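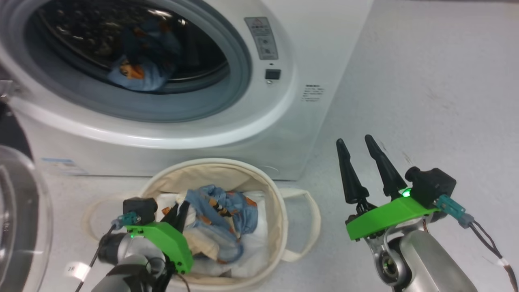 The blue one with the orange print, in the machine.

Saturday, September 19, 2026

Day 17 of the no-sugar business and I still don't feel any of the things the book said I would feel. Clear head by day four, it promised. Better sleep by the end of week one. I slept badly on Thursday and worse last night, and my head is the same head I had in June.

Esperanza Fitzsimmons swears by it. She also swore by the magnesium drops and the cold showers, so I'm keeping my own notes this time. Weight: down a pound, then up a pound. Mood: fine until about three, then I want a cookie. Skin: no change that I can see, though she claims she can.

What bothers me is the arithmetic. The book says the plan was tested on 1000 people and then never says who they were, or what happened to the ones who quit. I looked in the back for a source and found an ad for the Flomum powder, 430 grams a tub, which you are supposed to stir into everything. I tried it in oatmeal once. It tasted like chalk with vanilla on it and there is most of a tub left in the cupboard.

Walked up to Abernathy after lunch to see if exercise would do what the diet hasn't. Nice enough up there, windy. The bakery had the plum cake out and I stood at the window longer than I needed to. Bought a plain roll. Then read the label on the bread at home and of course it has sugar in it, so I don't know what the last two weeks have even been measuring.

I'll go to day 30 because I told E. I would. Need eggs, onions, light bulb for the hall.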